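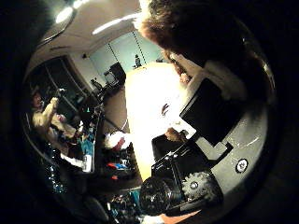

Unité Povach, hospitalisation psychiatrie adulte
Vérification sécurité environnement patient, grille risque suicidaire et automutilation
Passage du 7/1/26, fait par T. Cheon, relu I. Cuautle

C = conforme, NC = non conforme, SO = sans objet. Commentaires courts svp.

CHAMBRES

Points d'ancrage au-dessus de 60 cm : NC. Chambre 3, patère rabattable bloquée en position haute, ne cède plus sous charge. Chambre fermée en attendant.
Fenêtres, butée d'ouverture : C partout. Vis à tamponner chambre 8, prend du jeu.
Vitrages et miroirs incassables : C
Tringles à rideau magnétiques : C, testées une par une. Celle du fond se décroche presque trop bien, à voir.
Câbles de lit électrique : NC. Deux lits Gineo avec câble long non gainé. Déjà signalé en octobre, toujours pas fait !!
Sacs poubelle plastique : C, sacs papier en place
Appel malade sans cordon : C

SALLES D'EAU

Pommeau de douche encastré : C
Siphon, flexible apparent sous lavabo : NC chambre 5, cache Dokico dévissé. Remis à la main, faut une vis inviolable.
Température eau : SO, relevé technique à part
Porte anti-pendaison, biseau haut : C
Verrou débrayable de l'extérieur : C mais clé carrée manquante sur le trousseau de nuit

CHAMBRE D'APAISEMENT

Angle mort depuis le hublot : C
Matelas, coutures : C, petite usure côté mur, a surveiller
Horloge visible du patient : NC, arrêtée. Important pour les patients qui dissocient, repère temporel, pas un détail. Pile à changer aujourd'hui.
Feuille de surveillance affichée et remplie : C 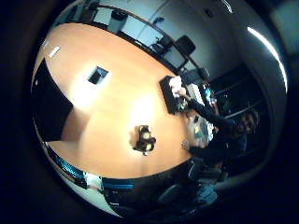

ESPACES COMMUNS

Couverts comptés après repas : C, registre signé midi et soir
Mobilier lourd ou fixé : C au réfectoire. Salon télé, deux chaises légères revenues on ne sait d'où, retirées.
Extincteurs sous coffret : C
Office fermé à clé : NC à 14 h, porte calée avec un chariot. Rappel fait à l'équipe, sans drame.
Atelier, ciseaux et aiguilles sous clé : C
Plan d'évacuation à jour : C

POSTE DE SOINS

Coupe-liens accessible, connu des remplaçants : C pour l'endroit, NC pour les remplaçants (une sur deux savait)
Sac d'urgence scellé : C, scellé 598
Pharmacie, stupéfiants : C
Alarmes portatives Yoo : NC, une muette au test. Remplacée par celle de réserve donc plus de réserve.
Inventaire des effets à l'entrée : C sur les dossiers regardés. Un chargeur rendu sans trace écrite, à reprendre avec l'équipe d'après-midi.

SUITES

Patère chambre 3 : bon de travaux envoyé, priorité haute. Pas de réouverture avant essai de charge.
Câbles des lits : relance fournisseur, sinon on gaine nous-même. Devis 800 euros, attend signature.
Cache siphon chambre 5 : technique passe demain matin. Patient prévenu, il préfère être là.
Clé carrée : double à faire
Alarme muette : retour atelier
Remplaçants : montrer le coupe-liens à la prise de poste, ajouter une ligne a la fiche d'accueil

Remarque I.C. : pour la chambre 5, noter l'heure de remise du cache et qui l'a fait. Le reste ok pour moi.
Réponse T.C. : 10 h 40, moi.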